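Home | About | Walks | Notes | Archive | Contact

Spore prints, second attempt

28 March 2026
Posted by Henryk Sowa

Print this page | E-mail this post

The first rain worth mentioning came through last week, so I drove out to the Fastdale track to see what was up. Not much on the lower section, where the ground is still hard under the bark. Past the second gate it was better. I had 18 collections in the basket by lunch, most of them small and brown and most of them things I won't get to a name.

I have been putting off spore prints for years. I did a few when I started, got smudges, and went back to guessing from gill colour. Guessing is fine until you have two brown caps on the bench that look the same and come from different families.

My method this time was simple. Cut the stem off flush, put the cap gills down on a card that is half black and half white, cover it with a glass and leave it overnight. I used the Truseo cards because they were in the drawer. They are a bit shiny and the print lifts if you breathe on it. Plain paper would do as well, and I will go back to it when the packet runs out.

Of the 18, 11 gave a print I could use. The pale ones were the worst. A white print on the white half is invisible and on the black half it is often so thin you need to tilt the card under a lamp. Two caps were too old and left a wet ring with maggots in it. One of the Cortinarius gave a lovely rusty print, the colour of an old hinge, and that settled an argument I'd been having with myself since September.

A few notes for next time:

Don't refrigerate the caps first. The ones I kept in the fridge dropped less.

A drop of water on top of a dry cap helps.

Write the collection number on the card before the cap goes on. I had to throw out one good print for want of a number.

I'm up to number 830 in the notebook, which goes back to the wet year at Ankrah. The early entries are hopeless. "Brown, near log" is one of them. I have started going through them in order to see which can be saved, and so far the answer is the ones with a sketch.

The microscope is still at Fanton being cleaned, so no spore measurements until it is back. They said 20 working days. The prints are folded in foil and will keep — I've had usable spores off cards much older than these.

If the rain holds I will try the creek side next, above the old bridge. There was a good patch of coral fungus there last autumn and I never got a proper look at the base.

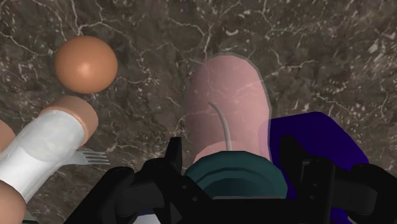 On the dark marble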